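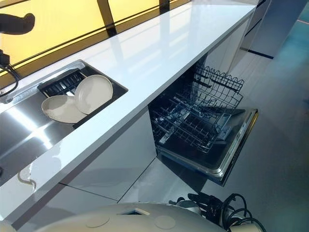
茶水间水槽，两只圆盘靠着黑色沥水架。

Rendgate 楼冬季安全检查表（附意见）

分享 5　评论 2

检查范围：办公层、楼梯间、仓库、锅炉间、外围通道
检查月份：十二月
检查：Vaida Jankauskaitė
陪同：Uldis Juška（物业）、Raimonds Uibo（仓库）
抄送：Jaime Fonseca

填写说明：合格写“合格”，有问题但当场处理完的写“已改”，其余写“待改”，并注明谁来做。没有查到的项目写“未查”，不要留空。去年的表里留空太多，看不出是没问题还是没去看。

一、疏散通道和出口

1. 主楼梯间无堆放物。
合格。

2. 后楼梯间无堆放物。
待改。底层转角放着 Kuusk 退回来的包装纸箱，已经压扁捆好，但还是占着下楼的一侧。Raimonds 说货车下次来就带走。意见：不要等货车，先搬进仓库。后楼梯是仓库人员唯一不经过装卸区的出口。

3. 仓库主通道净宽不小于 700 毫米。
待改。靠北墙那段量下来不够，托盘伸出了黄线。地上的黄线本身也磨得差不多了，从叉车进门处到第一排货架之间已经看不清。请重新划线，划之前先把托盘按实际尺寸摆一遍，免得划完又压线。

4. 出口门从里面不用钥匙可以打开。
合格。东侧门推杆偏紧，要用点力。Uldis 当场上了油，好一些，但天冷以后还要再试。

5. 疏散指示灯亮，断电后能转为电池供电。
东侧、前厅合格。仓库夹层下面那盏断电后很快就暗了，待改，换电池，电池换了还不行就换整灯。

6. 室外集合点标牌可见。
待改。标牌还在，被停着的厢式车挡住。标牌应移到围栏转角，或者那个车位冬天不再停高车。两种办法都行，请 Jaime 定。

二、消防设备

7. 灭火器在位，压力指针在绿区，铅封完整。
办公层合格。锅炉间门外那只铅封断了，没有人说得清是什么时候断的。已从备用里换上一只，旧的送检。

8. 灭火器前面无遮挡。
已改。前厅那只前面放了伞架，已移开。请不要再移回去。

9. 烟感测试。
合格。仓库夹层的烟感要用长杆才够得到，长杆这次是从 Trolis 那边借的。建议自己备一根，每次借都要提前打招呼。

10. 防火门自动关闭，门底无楔子。
待改。办公层通向楼梯间的门关到最后一段关不严，锁舌进不去，闭门器需要调。门底下没有发现楔子，但是门边地毯上有楔子压出的印子，请各位留意。

11. 火警铃在各处听得见。
仓库里开着风幕机的时候听不清。待改。Raimonds 建议在装卸区加一个闪灯，我同意，报价由物业去问。

三、电气

12. 配电箱关好，箱前无堆放，回路标签齐全。
箱前合格。标签不齐，隔墙拆掉以后的几条回路还写着旧房间号。待改。请电工来的时候一并核对，不要凭记忆改。

13. 漏电保护按钮测试。
合格。测试前已通知各处存盘。

14. 插线板无串接。
已改。靠窗那排桌子下面有一处串接，拆了。那一排本来墙插就不够用，冬天又有人带取暖器来。取暖器不可以接插线板，这一条去年也写过。

15. 私人电器登记。
待改。登记表在前台，表上的和实际看到的对不上。没有登记的暂时不收走，先登记，月底以后再查到的由前台保管。

16. 叉车充电区通风，地面无酸液痕迹，洗眼瓶在有效期内。
通风合格，地面合格。洗眼瓶快到期，已下单。

四、锅炉间和供水

17. 锅炉间门锁好，门内不存放杂物。
已改。里面有上次刷墙剩下的油漆桶，已搬到室外铁柜。

18. 一氧化碳报警器测试。
合格。

19. 水表读数。
3,763。与上月相比没有异常，夜间无人用水时指针不动。

20. 室外水龙头已关断并放空。
东墙已放空。南墙那只关断阀拧不动，没有硬拧，待改，由物业找水暖工。霜冻前必须做完。现在用保温套先包着，保温套只能应付轻霜。

21. 不常用的水点每周放水。
记录表有漏填。淋浴间基本没人用，更要放。请 Uldis 把记录表挂到淋浴间门内侧，放完水当场签。

五、茶水间

22. 地面防滑，无积水。
合格。

23. 水槽下方管路接头无渗漏。
合格。用干纸巾擦过接头，纸巾是干的。

24. 急救箱物品齐全。
待补。烫伤敷料用完了没有补，创可贴剩得不多。拿了东西请在箱盖里的单子上写一笔。

25. 出液部位定期清洁，有签字记录。
清洁单上有签字，最近几次的笔迹看不清是谁。请写全名。
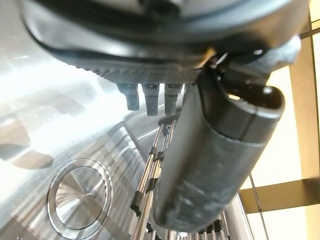 黑色机壳下沿，三个并排的深灰色喷嘴。

26. 清洁剂与食品分开存放，原装容器，标签可读。
待改。柜里有一瓶换装过的清洁剂，瓶身上只写了“厨房用”。已取出。不知道里面是什么的东西一律不要用来擦桌子，也不要倒进下水道，交给物业处理。

六、外围和冬季

27. 融雪盐和铲子到位。
盐箱满。铲子少一把，可能在 Jidutham 那边的院子里，请 Uldis 去问一声。

28. 坡道扶手牢固。
待改。坡道上端的扶手底座松动，手推能感觉到。贴了警示胶带，请尽快固定。

29. 屋檐排水沟清理。
未查。当天风大，没有上梯子。改天由有登高证的人去查，查完在这张表上补填并签名。

30. 室外照明天黑前自动亮起。
待改。光控没有问题，定时器还停在夏令时，亮得太晚，仓库下班那段时间装卸口外面是黑的。Raimonds 说大家已经习惯用手机照路。不要习惯，请把定时器调过来。

总体意见

待改项目里先做三件：南墙关断阀、坡道扶手、后楼梯纸箱。防火门闭门器和夹层下面的指示灯排在其后。其余按物业正常安排，做完一项在原表对应条目后面写明做法和日期，不另开新表。

关于仓库通道，除了划线，还要谈一下存货量。秋季到货比往年集中，货架放满以后自然往通道里放，划多少次线都一样。这一点不是检查能解决的，我会单独写给 Jaime。

复查只看待改和未查的条目，合格项不重复查。复查时请物业带上报价单和电工的到场单，上次到了现场才发现单子在另一间办公室，来回走了很久。

签名：Vaida Jankauskaitė

评论（2）

Uldis Juška
纸箱已经搬进仓库，后楼梯清空了，第 2 条可以改成“已改”。铲子问过了，是在 Jidutham 的院子里，他们明天送回来。南墙的阀门水暖工看了照片，说多半要连阀芯一起换，换的时候整栋楼要停水大约 2 小时。我倾向于早上六点开始，各位有意见请今天说，尤其是楼上要接待客人的。

Uldis Avotiņš
六点开始我没有意见，但请先在茶水间和洗手间门上贴通知，上回停水是到了才知道的。另外第 6 条，高车换个位置停就可以，我们的车可以停到围栏里面去，标牌不用动。第 15 条的登记表我去前台看了，只剩最后一行能写，请再打印几张。

本网站使用 Cookie 以保存您的登录状态。继续浏览即表示您同意我们的 Cookie 设置。接受　管理设置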